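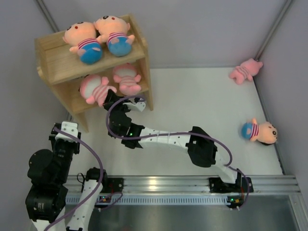
tillard_rows replied:
Washing them first is a mistake. Cold water and a pillowcase are fine for a plush with a sewn body, but if the stuffing is old it clumps and you never get the shape back. Spot clean with dish soap on a rag and let it air dry.

mossgate16 replied:
I disagree. I run a resale table in Vonddale and have put 100 or more plush through the machine. Gentle cycle, no heat. The clumping comes from the dryer.

tillard_rows replied:
Newer ones, maybe. Try that with a Hamann doll from before they changed the filling. I lost two that way.

pennyloft replied:
Does anyone know how to tell the filling without opening a seam? Mine have no tags left.

mossgate16 replied:
Squeeze the belly. If it crunches, it's the old stuff – leave it out of the water. If it springs back, wash it.

quillback947 replied:
Not reliable. Some have both, with firm stuffing in the head and soft in the body. I open 5 stitches at the back seam, look, and close it with a ladder stitch.

pennyloft replied:
I'd rather not cut anything. Will try the soap and rag on one and see how it dries.

tillard_rows replied:
Test the color on the underside first. Red felt bleeds.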